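February 1, 2024

Snack shelf notebook, back bench, page whatever this is now (I've stopped numbering, Marloes can do it if she likes).

Right, so the Gratska order turned up this morning, finally, and I spent most of it on wrappers when I should have been doing the seal tests. No regrets! It's been grey out for ages and a carton of lollies and biscuits is a very good thing to have land on your bench. Marloes signed for it, then came straight in and asked which ones were for testing and which ones were for eating. All for testing. Some of the testing is eating, fine.

What we're after, for anyone picking this up cold: Willems wants to know which kinds of packet survive being tipped in together in a mixed gift box, the sort they sell in Ullodthorpe at the market. Their complaint is that things arrive looking tired. Crinkled film, corners gone soft, one bar always bent. They've asked for a short write-up and a sample layout by July, and they're talking about a first run of 3000 boxes, so it's worth getting the packing order sorted before anybody folds that much cardboard.

Set up on the long table with the cherry cloth on it. I like the cloth. It's white enough that you can spot a crumb or a flake of foil straight off, and the bench top is hopeless for that.
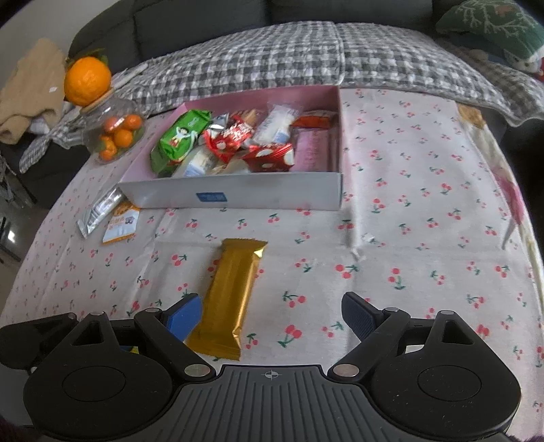
Packing order is where I keep going around in circles. My first thought was tall things at the back, flat things at the front, biggest colour up top, and it does look cheerful when you do it that way. The trouble is the soft film packets. Both the red ones with the little white cartoon prints are crinkled, and so far I can't say if that's the packing or if that wrap just looks like that whatever you do to it. Need a few fresh ones, laid flat and left alone, to compare. The green one with the cartoon kid throwing his or her arms up takes up the whole left end and it's lying partly over the pale blue and white packet, so that goes on the list of things to shift. Nothing with biscuits in it should have a neighbour on top.

The pink packet standing up against the right wall I quite like where it is. Pink on pink, so it half disappears into the lining, which Sem will hate. Sem Dekker's rule is that every item has to be seen from the front the second the lid's off. I reckon a bit of rummaging is half the fun of a box like this, but he's the one who talks to Willems, so we'll see.

Now the gold bar. Long, crimped at both ends, and one end has a fold in it that catches the light something awful. There are creases along the length as well. Foil shows everything. I want to try it lengthwise along the front wall next, with something squashy behind it, and if the fold gets worse then it goes in last, on top, or it gets its own sleeve. Sleeves cost money. Sem will say so.

Seal tests, such as they are: got through 14 before lunch on last month's leftovers, three leaked at the crimp, all from the same roll of film I think. Wrote the roll number on the tape and then stuck the tape to the kettle, so look there. The gauge was reading about 67 on the good ones and I'd like somebody else to check it, it's been drifting.

To do:
Ask Gosham if they'll send the box a touch deeper, same pink inside.
Fresh red packets, flat, no touching.
Gold bar along the front, then on top, compare the creases.
More tape.
Marloes, the biscuit sticks are NOT spare. I know where they were when I left for the day.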